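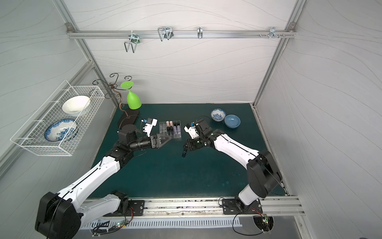 Figure 3. Storage types compared in Section 4: wire basket, hanging hooks, scrolled cup holder and divided clear organizer, with two bowls left on the mat.

4.2 Does a visible place make things easier to put away?

Advice on small kitchens and dressing tables tends to repeat one claim, that an object goes back where it belongs if its place can be seen. Haslam's household diaries are usually offered as support. We are less convinced. The diaries record what people said they did at the end of the evening, and people who have just bought a rack are likely to speak well of it. In the Kundport interviews, 133 adults were asked where they kept cups, plates and toiletries. Most named a proper place for each. Only 16 agreed to let an interviewer look, and we do not think much can be built on those who did.

The storage types in Figure 3 differ in how firmly they tell the user what to do. The divided organizer is the strictest. Its small square compartments suit jars and bottles, and a bottle set down anywhere else looks misplaced. The cup holder is less clear. Its curling arms will take a stemmed glass upside down, as with the green one in the figure, but nothing about the shape says that the foot must face up. Matubbar treats this as a flaw in the holder. We would call it a flaw in the idea that shape alone teaches use, because people who grew up with such holders do not seem to hesitate.

The mesh basket raises a different problem. A plate can be stood on its edge against the mesh, with a deep bowl behind it, and the result looks orderly from the front. To get the bowl out, however, a person may first have to move the plate. Diary studies score this arrangement as "put away" and stop there. The cost falls on whoever cooks next, who is often someone else. Thambiah and Howlader noted the same thing in the Mullusska kitchens but gave it a single footnote.

Open hooks are harder still to judge. Wide double hooks, looped hooks and a narrow J-shaped hook are not interchangeable, and a rail carrying several kinds asks the user to remember which is for what. In the pilot, two of the six participants told us they would rather have a drawer. That is too few to argue from, and we mention it only because earlier reports leave such answers out.

Bowls kept on the open surface, like the floral one and the light blue one on the right in Figure 3, are commonly coded as clutter. Bhuiyan's coding guide gives no grounds for this. A bowl in daily use may be better off within reach than stacked in a basket, and several Kundport respondents said as much. Until the coding separates objects left out by habit from objects left out by choice, we see little reason to accept the reported gains in tidiness at face value.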